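Retail Operations, Unit 4: Buying and pricing party goods
Handout 2 - seasonal and themed stock
Tutor: Amr Kettani

1. What counts as seasonal

Seasonal stock is stock whose full-price selling period has a fixed end. Bunting for a national day, table confetti for New Year and printed banners for a summer fête all belong here. Plain balloons and white paper plates do not. They are core lines and are reordered by weekly sales.

A line can be moved from seasonal to core only if it sold at full price in at least two quarters.

2. Order timing

Count backwards from the event:

Event date
less selling period (weeks)
less picking and shelving time
less supplier lead time
= latest order date

For a June event with a lead time of 20 weeks, the order has to be placed in January. Late orders go by air, and the freight charge must be added to unit cost before the margin is worked out.

3. Case used in class: Nornell

Nornell sells themed tableware online and buys from two suppliers. Friesen has a minimum order of 200 packs and a low unit price. Watura has a minimum of 26 packs and charges more. Demand for a new theme is unknown, so Nornell places the first order with Watura and the repeat with Friesen.

Ayman Tawfik's question from last week: the break-even point between the two suppliers depends on the markdown rate as well as the unit price. Use the formula in Handout 1 and put the markdown on unsold packs only.

4. Packing small items

Loose confetti, picks and cocktail sticks are sold by the bag. Record bag cost separately from contents. A resealable bag costs more than a heat-sealed one but allows returned goods to be checked and put back into stock.

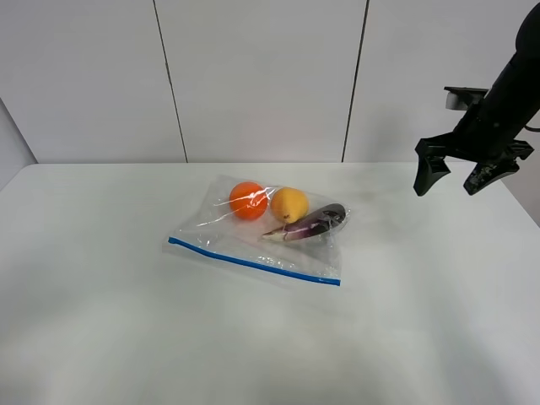
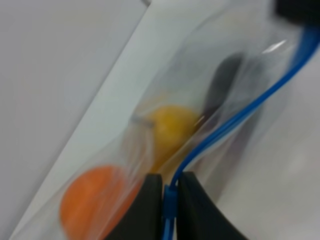 Clear bag with a blue zip seal.

5. Exercise

Work out the latest order date and the unit margin for the Detereck banner line, using the cost sheet given out in class. Show each step. State which supplier you would use for the first order and give the markdown rate at which your answer would change - one decimal place is enough.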